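How do you store sequin fabric without it snagging everything else?

Posted by savudari_sews, 2018-12-30

Hello all! I had a lovely clear-out of my fabric shelves over Christmas and have come unstuck on one thing. I make mermaid tails and dressing-up capes for the children's theatre group in Sudby, so I've got lots of sequinned stuff in blues and greens, and just as much fleece and felt for the linings. Up to now it has all lived in one big heap in the wardrobe. Every time I pull out a bit of fleece it brings half the sequins with it, and I've got pulled threads all over a lovely piece of turquoise I was saving.

I've bought some clear plastic tubs but I don't know whether to fold the sequins or roll them, and whether the plain fabric can go in the same tub if I put something in between. The wardrobe shelf is 46 cm deep if that helps. I'd love to hear how other people do it, especially anyone with more than a metre or two of the stuff!

Buppha Chantharasri

Oh, I love this question, I've been through exactly the same thing! I sew for a dance school in Badon and we do a big show every April, so by February my spare room is basically a sequin mine.

First thing, keep them apart. Sequins in one tub, anything soft in another. I did try tissue in between for a while and it does work, sort of, but you only have to rummage once in a hurry and the tissue has gone to shreds and everything is hooked together again. An old pillowcase is much better if you really must share a tub. Pop the sequins inside it, turn the open end under, and lay the fleece on top.

Second thing, roll if you can and bunch if you can't. I know bunching sounds dreadful! But a hard fold is the worst thing you can do to sequins, they bend along the crease and some of them never lie flat again. For small pieces (anything under a metre) I just gather them up loosely, right side in if there's a smooth backing, and set them in the tub with plenty of room. For longer bits I save the cardboard tubes from the fabric shop and roll them with the sequins facing out, following the direction they lie in. Stroke it with your hand first and you'll feel which way is smooth.

Fleece and felt are so easy by comparison. They don't mind being folded at all, and a neat stack of folded fleece is one of my favourite sights in the world. Fold it in half lengthways, in half again, then in thirds until it fits the width of your tub. Keep the folded edges all facing you and you can slide one out without upsetting the rest.

I do my sorting on a table with good light so I can look for snags before anything goes away. It's worth the extra ten minutes, I promise, and you get to see all your colours together, which usually gives me three new costume ideas on the spot!
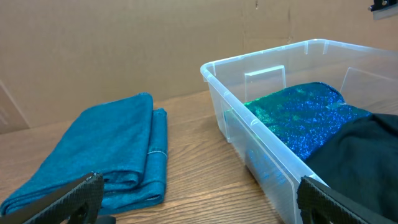

Teal fold on the table, sparkly blue-green in the clear tub.

See how the sequins are sitting in the middle with the black fabric only partly on top of them? That's as full as I'd go if you want to put a lid on. You can squeeze more in but you'll regret it when it comes out looking like a crisp packet.

Oh, and put a label on the end of each tub with the length you've got left. I write mine in pencil on masking tape so I can change it: "blue/green, 162 cm" and so on. It has saved me from buying the same fabric twice more times than I'd like to say.

altintas_fan

Agree with the separate tubs. Mine came from Altıntaş on the market, nice and sturdy, and the clear ones are brilliant because you can see what you've got. Don't keep them on a sunny windowsill though, I had a gorgeous green go all patchy on one side.

If your turquoise has only got pulled threads and no holes, try easing them through to the wrong side with a blunt needle. Don't snip them! I rescued a whole cloak that way and it looks great.

pegbag

i just hang mine on trouser hangers, works fine. got about 200 hangers from a shop that was closing down, so if anyone near Sudby wants a few give me a shout

savudari_sews

Thank you so much, everyone! Pillowcases are a great idea, I've got plenty of odd ones. I've started on the small pieces this evening and two tubs are done already. Buppha, do you roll the really stretchy sequin fabric too, or does it sag on the tube? And yes please to some hangers, pegbag, I'll send you a message!

Buppha Chantharasri

Yes, stretchy ones as well, just don't pull it tight as you go. Let it rest on the table and push the tube along instead. Have fun with the mermaid tails!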